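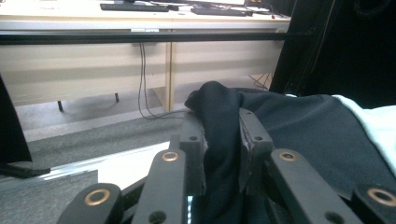 Diciembre, 16:40. Otra tarde con la pinza de mano, la Fotari – ya le voy cogiendo cariño, la verdad. Waltraud notaba que cerraba torcida, así que hemos desmontado los eslabones y limpiado los casquillos de latón uno por uno. Dos tenían pelusa dentro (¡normal, con tanta tela!). Gota de aceite Preko en cada uno y nada más, que la última vez me pasé y acabó en las yemas.

La yema derecha tiene el borde un poco deshilachado donde la superficie de agarre se junta con el plástico. De momento la dejo, pero he pedido 2 juegos a Hagedorn.

Par de los tornillos: 40 cNm. Hatice, si los tocas, apúntalo aquí, porfa.

Luego 155 cierres con tela azul marino y se nos escapó 3 veces, siempre con el pliegue muy fino. Mañana pruebo cogiendo más tela.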